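Grurkier, third month

I named the project Grurkier because that is the noise the first gearbox made. The first gearbox is in a drawer now. The second makes a noise I can't spell.

For those just joining: I'm trying to build a laundry folder in what my lease calls a dining room. I want something that takes a shirt from one place and leaves it in another place, flatter. I wrote 900 lines of code before buying a single motor, and I've since thrown out 100 of the good ones and kept all the bad ones, which are load-bearing.

Most of this month went to fingers. I printed the first pair in stiff filament, and they could pick up a wooden block and a coffee mug all day. Put a T-shirt down and they scraped across it like somebody buttering toast in mittens. Abundio Arriaga, who has the bench next to mine at the Tollulholm shop, looked at them and asked what I was planning to feed it. He then lent me his good calipers, so I let it go.

Version 8 is better. The tips are thinner, the inside faces are scooped out so the cloth has somewhere to bunch, and I slowed the closing speed until it stopped being exciting to watch. I also quit trying to pinch the middle of a garment. You go for an edge, or a fold that's already standing up. I have been doing laundry since I was eleven and could not have told you that.

The other time sink was wiring. Do not run the motor cable alongside the sensor cable for the whole length of the arm. I did, and got readings that suggested my socks were two miles away.

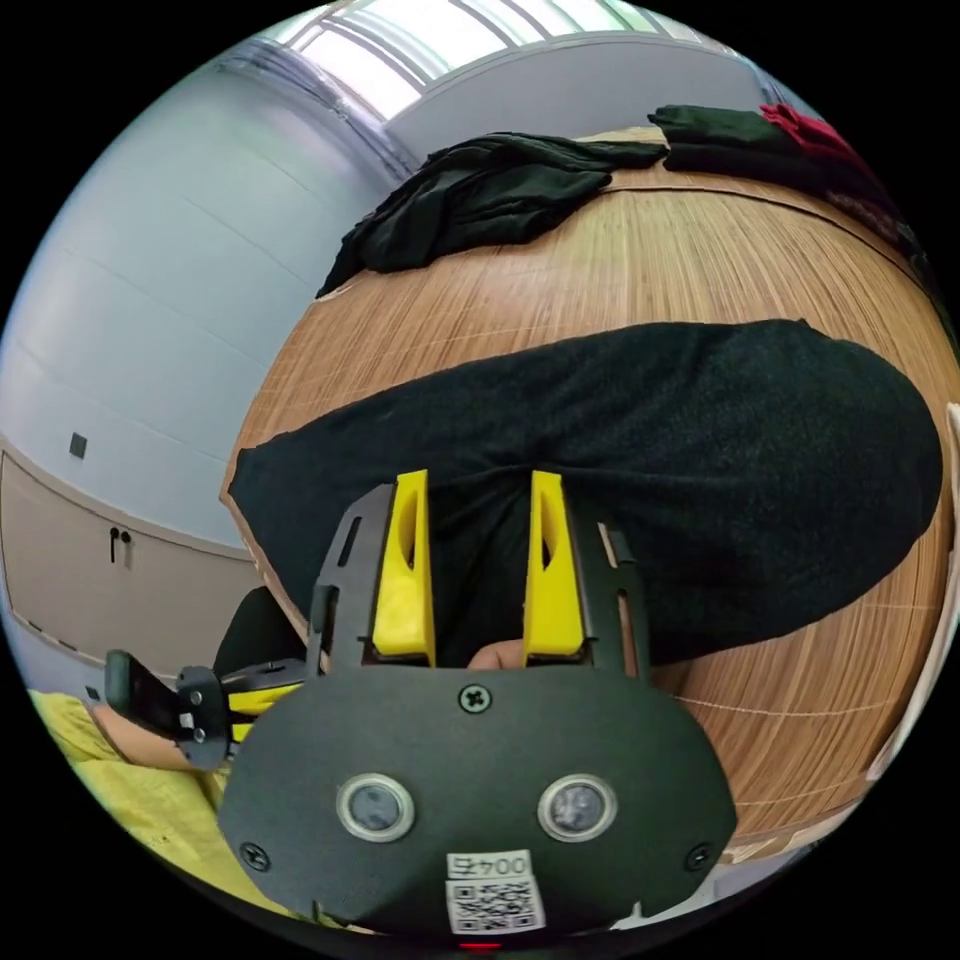 Dark laundry is its own department. My software finds a garment by looking for its outline, and that works fine on a white towel, where even I could write the code. With a black knit spread out on the wood grain the outline still comes through, fuzzy but usable. The heaps at the far side of the table are a harder case, dark folds on top of dark folds with a window blazing away behind them, and I don't have a plan for those beyond shaking things out by hand first. I tried raising the contrast and it found a great many shirts in the table.

Next up is the wrist, which has a wobble I've been calling "compliance" in my notes. I have a bearing coming from Ganach and it's supposed to ship in April. If the wobble survives that, I'll reprint the mount with thicker walls and blame the old filament.

Running total so far is 2,000 dollars, counting the drawer. A basket still takes me less time by hand than it takes the arm to boot.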